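Simulation Episode Rules: Frequently Asked Questions

Who do these rules apply to?
Anyone submitting tabletop manipulation episodes to the Covano set, whether they were made by teleoperation or by a script. Partner sites at Clulari and Nasumau use the same rules.

How long can an episode be?
60 seconds of simulated time. Longer runs are rejected at upload and have to be split by hand.

Where should the gripper start?
Above the furniture, clear of every object, with the fingers open. Do not start in contact with anything, even if the task is a push.

Can I move objects before recording?
No. Use the layout the seed gives you. If something spawns inside a wall or another object, discard the seed and log its number. Seed 536 is a known bad one and is already blocked.

What about thin or upright objects?
Leave them standing if they spawned standing. Knocking one over while reaching for something else counts as a disturbance and must be flagged, even when the task itself succeeds. 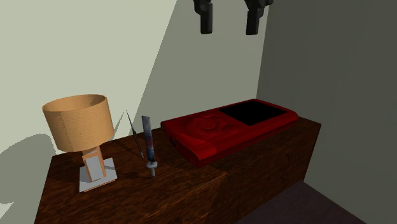

The flag goes in the episode notes, with the name of the object that fell. Flagged episodes are kept but scored separately.

Do I have to name every object in the instruction?
Only the target. Use a plain name a visitor would understand, such as "lamp" or "game console." Catalog names are not accepted.

How many episodes make a batch?
800. Short batches wait until the next one from the same site.

Who checks them?
A reviewer from a different site watches 111 episodes from each batch. Results are posted Tuesday.

My batch failed. Can I appeal?
Yes, once. Write to Rosalind Nakamura with the batch number and the reviewer's notes. Please don't resubmit while an appeal is open.

When do the rules change next?
May. Batches already in review stay under the current version.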